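Small Parts and Shared Tables: Sorting Tips
Posted by Leanne Bickerstaff, April 9, 2024

Filed under Storage, Work Tables

Anything smaller than your thumb needs a bin. Blocks, clips, spare knobs, game pieces, all of it. Loose pieces roll off the table and end up under the radiator, and you find them in December when you move the furniture.

Start by clearing the whole table. Wipe it with a damp cloth and dry it with a second one. Water left on wood will mark it, and so will a wet mug.

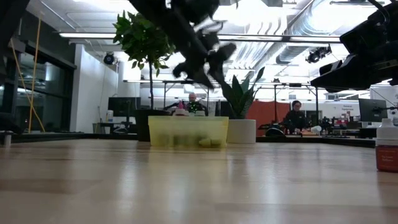

Choose bins you can see through. Opaque ones look neater on a shelf, but you will be lifting lids all day. Color is fine as long as it is thin. With a translucent yellow bin you can still pick out lime-green blocks lying along the bottom, and you know what you have without tipping it out. Wide and low works better than tall and narrow, which hides the last few pieces in a corner.

One kind of thing per bin. If you have fewer than 30 pieces of something, a jar will do.

Don't fill to the rim. Leave 2 or 3 inches so a hand can get in.

Label the short end, low down. Masking tape and a marker are good enough. Printed labels peel off plastic after a few washes.

Wash bins in warm water with a drop of dish soap. Skip the scouring pad, which clouds clear plastic for good. Let them dry upside down on a towel before anything goes back in.

Potted plants can share a room with a work table. Put a saucer under each pot and water them after the bins are put away.

Kirsty Dobson in Parkville writes that she stacks hers with a sheet of cardboard between each one to stop them from sticking.

Next: drawer dividers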